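Coursework > Environment and Society > Student Reports

Old Computers, Second Homes: What Happens to Household Electronics in Darthorpe

21st May – Student report, Cinholm College

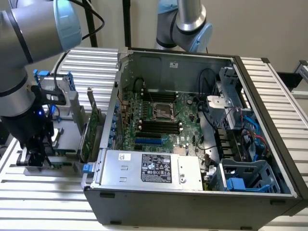
We began this project thinking that people threw old computers away out of laziness, and I'm glad to say our neighbors proved us wrong. Of the 90 households that answered our survey, 50 were keeping at least one machine they no longer used, mostly in closets, and the reason we heard again and again was worry over family photos and old tax papers – which I understand completely, as my own family does the same!

The town drop-off on Jurton Road took in 2,511 items last year, and a good many came in August, when students move out. It's about 25 minutes by bus from the center, a long ride with a heavy box on your lap.

We would love to see a collection day closer to downtown, with somebody on hand to help people wipe their files first. The Głowacki repair shop has kindly offered us its parking lot.

We use cookies to improve your visit. Accept | Settings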